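Kaneko Peel-and-Stick Wall Tiles in Pale Gray: My Review After a Few Months

Posted 28/06/2022 by Ubaldo Costa
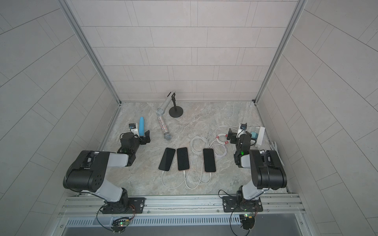

Why I went with a stick-on tile

I had been thinking about gray tile for a long time, the brick-shaped kind laid so that each row is shifted over from the one beneath it. It's a look I have loved ever since my aunt had it in her kitchen in Kasuncombe, and I was never going to pay a tile setter to do it in a hobby corner. So in March I finally ordered the Kaneko sheets from Skimura, 49 of them in pale gray, and spent a very happy couple of evenings with a utility knife and the radio on.

I should say up front that I'm fussy about walls! A pattern that drifts off level by the third row will bother me every time I walk past it, so I was nervous about anything that comes on a roll or a sheet.

Putting them up

The sheets go on from the bottom, and the first row is everything. I drew a pencil line with a level, peeled back only the top inch of the paper, lined it up and then pulled the rest away slowly with my other hand underneath. If you take all the backing off at once (I did, on sheet number two) it folds over and sticks to itself, and you will say a few words you wouldn't say in front of your aunt.

The edges are cut in steps so that neighboring sheets lock together and keep the offset going. Most of mine met up nicely. I had 7 sheets with a step trimmed a hair too long, and those needed a sliver shaved off before they would sit flat. Skimura sent replacements for the worst two without any fuss, which I thought was decent of them.

Inside corners take patience — I cut each sheet right at the corner and started the next wall with the leftover piece, so the rows carry on around the bend at the same height. Bending a sheet into the corner looked fine for a week and then it began to lift.

The color, and what goes with it

It's a soft, quiet gray, lighter than the picture on the box, and I think it gets along very well with a light gray marble-patterned surface with a little beige in the veining. I had worried that two grays and a pattern would be too much. They sit together easily, and bits of bright color show up well against them, whether that's a light blue cylinder or the peachy edge of a phone.

How they've held up

I wipe them with a damp cloth and a drop of dish soap. Pencil comes off, and so does tape residue if you're gentle. I also tried a Boltico sample sheet in a closet, and its surface was shinier and showed every fingerprint, so I'm glad I stayed with the Kaneko.

The whole order came to $87 with shipping. I'd buy them again, and I would get two or three extra sheets next time, as I finished with nothing but scraps and a very blunt knife.

My rating: four and a half stars out of five, with the half star off for those long steps.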